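**Ticket 397 - lacing demo stalls, Clidthorpe open day**
Site: Molstead, Clidthorpe
Opened: 26/06/2022
Priority: high while doors are open
Status: monitoring

Reported by the front desk. The shoe lacing demo stopped twice before the first group of visitors came through. Both times the left arm held its position and the panel showed "waiting for partner". Restarting the program cleared it for one run only.

Checked so far:

- emergency stops released, no faults logged on either arm
- grip force unchanged from the Mivunham visit
- network cable to the left arm reseated - no difference

Ran it again at slow speed with the canvas sneaker on the white table and one gripper pinching the lace.
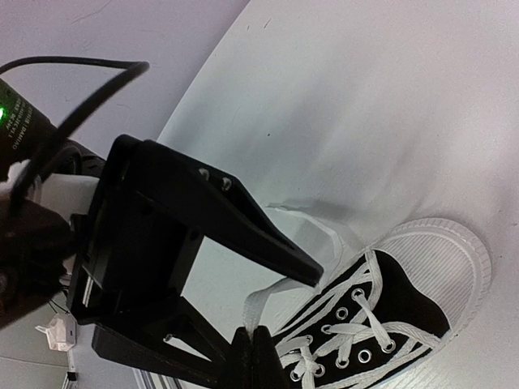

The wait step had a timeout of 3 seconds, left over from the short version of the demo. At open day speed the handover takes longer than that. Changed it to 5 and saved as `rizzi_lace_openday`.

Three full runs since, no stall. Old program kept on the controller under its own name.

To do: make the same change on the spare controller before the November visit. Leave this open until the last group has gone.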